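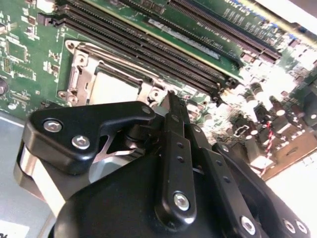
Datasets > Manipulation > Plornby Board Service

# Plornby Board Service, teleoperated subset

Demonstrations of a robot hand working around the processor socket of a computer motherboard. Recorded at Devgate and packaged by Fivarar. Maintainer: Siwan Morris. Card last revised 10 December 2018.

## Contents

- 400 episodes, teleoperated, one operator per episode
- 12 task variants, listed in tasks.csv
- 6 operators, identified by letter only
- Wrist video, joint positions, commanded positions, motor currents
- One plain text instruction per episode

Episodes with no usable joint log were dropped before numbering, so the episode index has no gaps. The instruction text is whatever the operator typed before starting. Spelling has been left alone. "Socket cover", "cap" and "lid" are used for the same part by different operators, and a normalized version is in the column instr_norm.

## Collection

The operator wears a tracked glove and watches the wrist view on a monitor. Glove motion is mapped to the arm and hand by Samuel, our retargeting node. Samuel runs at a fixed rate and holds the last command if the glove drops out. Held samples are flagged in the column hold. Do not train on them without looking at a few first; some last long enough to teach the policy to stop.

The glove is recalibrated at each change of operator. Finger offsets are written to calib.yaml in the session folder. Sessions recorded in May used the older thumb mapping, in which thumb flexion is scaled differently. The loader corrects for this when thumb_fix is true (the default).

Motion near the socket was recorded with the speed limit set to 40 percent. Approach and retreat use the full limit. The change of limit is logged as an event and is visible as a step in the commanded velocity.

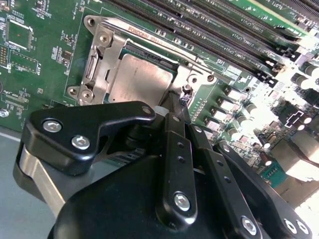

Contact is not labeled. Motor current on the thumb and the nearest finger is a usable substitute, but the baseline drifts during a session and should be subtracted per episode. Fingertip position computed from the joint log will disagree slightly with the video when the fingers are loaded, as the links flex and the encoders sit on the motor side.

## Success labels

The column success is set by the operator with a foot pedal at the end of the episode. A second person reviewed every episode and wrote success_review. Where the two differ, use the review. Failed episodes are included. Many contain a recovery, and these are marked in the column recovery.

## Known problems

- Glare from the bench light washes out parts of the wrist view. Exposure was locked per session, so it does not adapt as the hand moves.
- The fingers hide the contact point in many frames. There is no second view in this subset.
- Video timestamps are taken on arrival at the host. Joint timestamps are taken at the controller. The offset is constant within a session and is given in sync.csv.
- Printed text on the board is sometimes legible. Policies trained only on these boards may key on it. Random crops reduced the effect in our tests.

## Splits

Train and test are split by session. Splitting by episode puts nearly identical board poses on both sides and gives scores that do not hold up on the arm.

## Changes

Version 2 adds success_review and corrects the joint order for the hand. Version 1 files should be deleted, including any cached statistics computed from them. Report further errors to the maintainer with the session folder name and episode index.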